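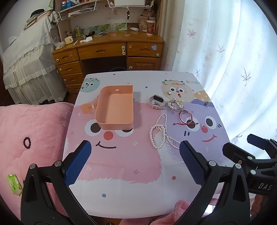
首饰归盘，开始前的摆放。盘子空，珍珠项链在最前面。

三月，上午，家居点

今天本来只打算核对采集规范第四稿，结果一上午都在跟规范里的几句话较劲。趁还记得，先写下来，晚点再整理成给 Dalinell 那边的意见。

先说任务。小矮桌，铺卡通怪物图案的桌布，左半边放三文鱼粉色的长方形塑料盘，右边散放首饰：手表、手链、戒指、吊坠、小挂件，加一条长的珍珠项链。手持夹爪，把东西一件件收进盘里。听上去很简单，规范里也把它归在“简单整理”一档。我不同意这个分档，下面会说。

一、“初始状态应随机”

第四稿3.2条原文：“每次采集前，物品初始位置应充分随机。”

什么叫充分？我问过写这条的人，回答是“看起来乱就行”。人手摆出来的乱是有习惯的。我自己摆，项链总是最后放，所以总落在离自己近的那一侧，盘子总在左边。翻了上一批的首帧，我经手的那些里盘子没有一次在右边。这样的数据拿去训练，模型学到的很可能是“往左走”，跟盘子没什么关系。当然这是猜测，没做过对照，不能写进意见里当结论。

建议改法：盘子的位置和朝向由抽签表决定，首饰的位置可以继续手放，但摆放顺序也要抽。抽签表打印出来贴在桌子外面，不要放手机里，拿手机看一眼再放下，人又按习惯来了。

Setsuko Noguchi 认为抽签太慢，会把每小时的条数拉下来。我的看法是条数本来就不该是第一指标。她保留意见，我也保留。

二、“背景应保持整洁，避免无关物品”

5.1条。这条我最怀疑。

做家居点的全部理由就是要真实房间。现在这间有书桌，桌上有杯子、笔筒、插着刷子的玻璃罐，有床，有带粉色枝条图案的窗帘，白天光线很亮。按5.1条一字一句执行，这些都该收走，那还不如回 Onishi 的台子上去拍，灰布一铺，又快又齐。

但也不能完全不管。真正需要管的是会跟目标物混淆的东西。桌子左边那个粉色绒毛垫子上就有一个暗红色的小珠圈，左下方还有一个绿色小包。珠圈算不算目标？规范没说。操作的人如果顺手把它也收进盘里，算多做还是算正确？标注那边怎么判？我去查标注手册，手册说“以任务描述为准”，任务描述写的是“将首饰放入托盘”。绕了一圈又回来了。

改法：任务描述里写明作业范围，比如“桌面上的首饰”。桌面以外一律不动，也一律不标。背景可以乱，范围要清楚。

三、桌布

有人提过这块桌布太花，要求换纯色。桌布上是大张的怪物脸，一只粉的，一只淡紫的，还有圆点和蝴蝶结，右上角印着 GOOD。银戒指压在淡紫色那张脸上、靠近鼻子的位置，眼睛扫过去很容易漏。

我反对换。别人家里的桌布就是这样的。规范里该有的是一条记录要求：桌布编号写进元数据，同一块桌布连续使用不得超过规定条数。现在的第四稿里“桌布”两个字一次都没出现，反倒用了半页讲操作者袖口颜色。袖口颜色有没有影响，我没见过任何依据。谁有请发我。

四、“失败条目应剔除”

7.4条。全文最有害的一句。

本批计划200条，截至写这段时录了111条。按目前的执行方式，抓空一次再抓、成功了，算成功；掉到桌上再捡，有人算成功有人算失败；夹住两件一起放进盘里，三个人有三种判法。剔除之后剩下的成功率没有任何意义，因为分母已经没了。

上次 Sullmont 的评审会上展示过一个很好看的完成率。我问剔除了多少条，对方说没有统计。之后那个数字又出现在两份材料里。

改法很朴素：一条都不删，给状态码。一次完成、重试后完成、部分完成、中止、设备故障，共5种，由操作者当场填，事后不许改，改动另起一栏。用不用失败条目是训练那边的决定，采集这边没有资格替他们做。

五、难度分档

回到开头说的“简单整理”。规范按物品数量分档，8件以下为简单。数量跟难度没什么关系。

手表有厚度有形状，夹起来大概不难。戒指和右侧那个银色小件薄而小，贴着布，指尖要压得很低。项链最麻烦：松松地绕了两圈，有一段还往右边手指的方向拖过来。夹哪一点？夹起来之后尾巴拖在外面，搭在盘沿上，算不算“放入”？红粉色绳编手链也有一截红绳往左伸着，同样的问题。

规范对“放入”的定义是“物品位于托盘内”。刚体没问题，软的、长的就不够用了。建议补一句：夹爪松开后，物品全部位于盘沿以内，不得有任何部分搭出。达不到就按部分完成记。

分档建议改成按最难的一件定，链状物单列。这一条估计争议小，先提。

六、夹爪检查

指面的蓝色纹理垫，规范要求“定期检查”。又是定期。我要求改成每班开始前检查，支架上的小螺丝一并看，拿手拧一下，别只看。检查表要有签名栏。

我知道签名栏多半会变成一次签一整周，以前在别的项目上见过。所以另加一项：每班开始时录一段开合空夹，存在当班目录第一条。签名可以补，录像补起来费劲得多。松没松，垫子有没有翘边，回头都能查。

七、还没想清楚的

光线。窗帘右侧进来的日光很强，上午和下午肯定不同。规范要求“光照稳定”，又要求“自然环境”，两句隔了三行。我倾向于不控制，只记录时段和窗帘开合。但没有数据支持，先挂着。

隐私。真实房间就有真实的东西，墙上贴的一条印刷图片、架子上挂着的钥匙，都可能被录进去。钥匙的齿形理论上能从高清画面里还原，有人觉得我多虑。规范目前只提了人脸和证件。我会提，写成“开录前由现场负责人确认”，措辞再斟酌。

版本。Bukico 那边用的还是第三稿，两边数据下个月要合并。第三稿里“完成”的定义跟第四稿不一样，合并脚本不看版本号。这件事比上面任何一条都急，应该单独发信，不要夹在意见里，夹进去就会被当成第八条慢慢排队。

待办

给 Bukico 发信，问清第三稿数据有多少条，能不能补状态码。
抽签表做一版，先试一个班，记录每条多花的时间，拿给 Noguchi 看。
找标注组确认作业范围以外的物品怎么处理，要书面答复。
桌布编号，先拿油性笔写在背面角上。
7.4条的修改意见今天就发，不等其他几条。

下午补记：跟 Noguchi 又谈了一次。她同意不删失败条目，但认为5种状态码现场填不过来，想合成3种。我说可以试，两套各填一个班，看同一段录像两个人判得一不一致。一致率低的那套不用。她问多低算低，我没答上来。这个门槛得在试之前定，不然我们自己也成了写“充分随机”的那种人。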